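Home | About Us | Programs | News | Events | Contact

NEWS

Staniforth Letter Project Opens Its Doors to Readers, with 459 Family Letters Now Available to Everyone

STANIFORTH, 26 April 2026 — After a good deal of sorting, squinting at handwriting and drinking of tea, the Staniforth Letter Project is delighted to announce that its first collection of family letters is ready for the public to read. The collection holds 459 letters written to and from households in and near Staniforth, and anyone who would like to spend an hour or an afternoon with them is warmly invited to do so, free of charge and without needing to be a member of anything.

The letters were lent or given by local families over the past several years. They include letters home from the quarry camps at Tremavholm, letters between sisters who married and moved to opposite ends of the state, letters to landlords, letters to sweethearts, a long and very cross run of letters about a shared fence, and a great many letters that say very little except that the weather has been poor and the baby is well. We are fond of all of them, and perhaps a little fonder of the plain ones than we expected to be when we started.

"People come to us and apologize for what they've brought," said Tia Stockdale, director of the Staniforth Letter Project. "They say, oh, it's just my grandmother writing to her brother about canning peaches, you won't want it. And I say please, please sit down, because I want to hear about the peaches! You can find out from a newspaper when the bridge was finished. You can't find out from a newspaper what it was like to be eleven years old and told you weren't allowed to walk across it yet."

How the collection came together

The project began with a single shoebox, brought to a neighborhood history evening at the old Nendon schoolhouse. Inside were 173 letters, nearly all of them written by one man, a stonecutter who had gone up to Tremavholm for what he told his wife would be one season and who stayed for most of nine years, coming down for Christmas and for planting. He wrote almost every other week. He was not a confident speller, and he had a habit of turning the page sideways and writing across his own lines when he ran out of paper, so that some of the letters have to be read twice, once in each direction, with a good lamp and a fair amount of patience.

The family had kept the letters together through four house moves. They asked whether somebody might help them make out the hard parts, and a handful of people who had come that evening for a talk on barns stayed behind to try. They got through three letters before the building had to be locked up, and agreed to meet again, and the Letter Project grew out of those meetings.

Word got around, as it does. A second family brought letters that turned out to answer some of the first ones, because the stonecutter's wife had a cousin she wrote to faithfully, and the cousin's family had saved her side of things in a cookie tin. It is a rare pleasure to read a husband's cheerful account of a dry, comfortable cabin and then, in another pile entirely, his wife telling her cousin that she does not believe a word of it.

What readers will find

Each letter in the collection has been copied out in full, with the original spelling left alone, and each one has a short note giving the writer, the person it was sent to, the date if there is one, and anything that would help a newcomer make sense of it. Nicknames caused us the most trouble. There are five different people called Dot in these letters, and for a long while we thought there were four.

Visitors can read the typed copies at their own pace and may ask to see the originals by appointment. The letters are arranged by family and then by date, but we have also put together several shorter sets on a single subject for those who would like somewhere to begin. These include:

Letters from Tremavholm, covering the quarry years
Letters about food, gardens and the keeping of hens
Courtship letters, including one proposal and the reply to it
The Fence Letters, which are best read in order
Letters by children under twelve

The children's letters have been a favorite with everyone who has helped on the project. One boy wrote to his uncle every month to report on the height of a sunflower, and kept on writing after the sunflower was gone, having evidently got into the way of it. His later letters move on to frogs, arithmetic and an ambition to own a bicycle, and we are happy to say that the bicycle does arrive, on the second page of a letter that is otherwise about a church supper.

"I've had readers get quite caught up in it," said Stockdale. "They start out looking for a great-aunt and an hour later they're asking me whether the boy ever got his bicycle. I won't tell them. I say keep going, you're nearly there."

A reading guide for schools and groups

Alongside the collection, the project is publishing a reading guide called the Skustel Guide, named after the lane where our first regular meetings were held. It runs to 180 pages and is meant for teachers, book groups, writing circles and families who have letters of their own at home and aren't sure what to do with them. It gives plain advice on reading old handwriting, with practice pages that begin easy and become rather less so, along with suggestions for talking about a letter in a group and a long section on looking after paper.

That last section was written in answer to the questions we are asked most often. People want to know whether they should iron out creases (please don't), whether tape is all right for a tear (it isn't, and it yellows), and whether an attic is a good place to keep things. An attic is usually too hot in summer and too cold in winter, and a basement tends to be damp, so a closet or a cupboard in a part of the house where people live is a much kinder home. Letters should be taken out of rubber bands and stored flat if they will lie flat without being forced. Pencil is the thing for labeling folders. If an envelope has come down with a letter, keep the two together, as the postmark may be the only date you have.

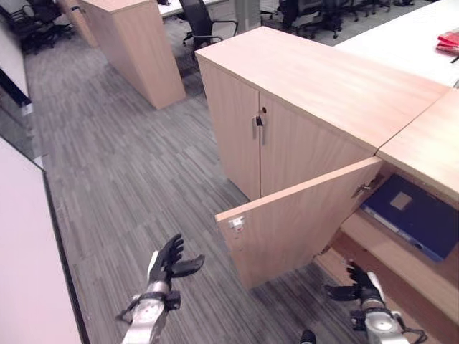
The guide also encourages people to write down what they know while they know it. A few lines saying who Cousin Bee was, and why she was living in a boarding house, may take five minutes today and save a grandchild months of puzzling. We have seen more than one bundle in which every letter was perfectly readable and we still could not say with any certainty who had written it, because everybody who might have recognized the signature "your loving M." had assumed that everybody else would too.

Printed copies of the guide may be borrowed by schools and groups, and there is no charge for borrowing. We ask only that they come back in time for the next group to use them, and that if anyone in your circle finds a mistake they write and tell us. A proper letter would be very welcome, and will be answered with one.

Summer readings in July

The project will hold 2 evenings of readings in July at the Nendon schoolhouse, where it all began. The first will be given over to the Tremavholm letters, with the stonecutter and his wife read by two members of their own family, who have been practicing and who tell us they have had some trouble getting through certain passages with a steady voice. The second evening will be a mixed program of shorter pieces, and will close with the Fence Letters read aloud from beginning to end, which takes about forty minutes with time allowed for laughing.

Both evenings are free, and light refreshments will be served, among them a raisin cake made to a recipe that one of our letter writers sent to her daughter-in-law, along with a fairly pointed remark about the daughter-in-law's own raisin cake. Seating is on benches, so do bring a cushion if you are more comfortable with one.

Letters still wanted

The collection is open to additions and we hope it will be for a long time. Families do not need to part with anything. Letters may be lent for copying and returned, and the family decides which ones may be shared and which should be kept private. Some of those already in our care will not be opened to readers for many years, at the wish of the people who brought them, and we are glad to look after them on those terms.

We are especially interested in letters written by people who came to Staniforth from somewhere else, in whatever language they wrote. We would also love to see more recent letters. The newest in the collection is already older than many of our readers, and there must be drawers all over town with letters in them from summer camps, army bases, college dormitories and hospital beds.

"If you're wondering whether yours is interesting enough, bring it," said Stockdale. "Bring it and we'll put the kettle on and read it together — I have never once been sorry that I did."

About the Staniforth Letter Project

The Staniforth Letter Project collects, copies and shares letters written by and to the people of Staniforth and the surrounding area. It welcomes readers, lenders and helpers of all ages. No experience with old handwriting is needed, and new helpers are always started off on somebody tidy.

For more information, to arrange a visit or to borrow the Skustel Guide, please write to Tia Stockdale at the Staniforth Letter Project.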